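Spent Monday evening sorting out the trash situation at Hesorlow. Thread.

We had one bin for everything. Cans, wrappers, tape ends, boxes, all in together. The city picks up recycling separately and we were ignoring that.

So there are three spots now. Trash goes in the small blue wastebasket. Cans go in the crate by the door. Cardboard gets flattened and leaned behind the crate.

Batteries don't go in any of them. There's a jar for those on the shelf. When it's full I take it to the drop-off at Armont, which is 2 miles away and free.

Please tape the ends before they go in the jar. Clear tape is fine.

The big white table is where most of it piles up. A can, a couple of batteries, a snack wrapper, a face mask, a torn box, a plastic bag. Clearing that much takes me 2 minutes.

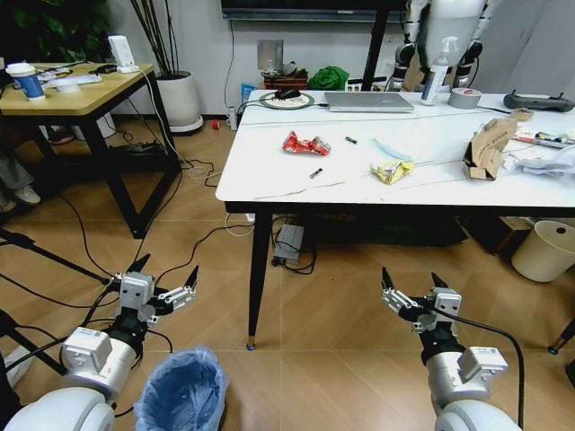

Masks and snack wrappers are trash. I checked the city list and neither one is recyclable here. Plastic bags go back to the grocery store if they're clean.

Markers stay, as long as they still write. Same with tape.

Liners for the small basket are in the bottom drawer. I bought a box of 300, so we're set for a while.

Next is the shelf under the window. I'll post when I get to it, probably in April.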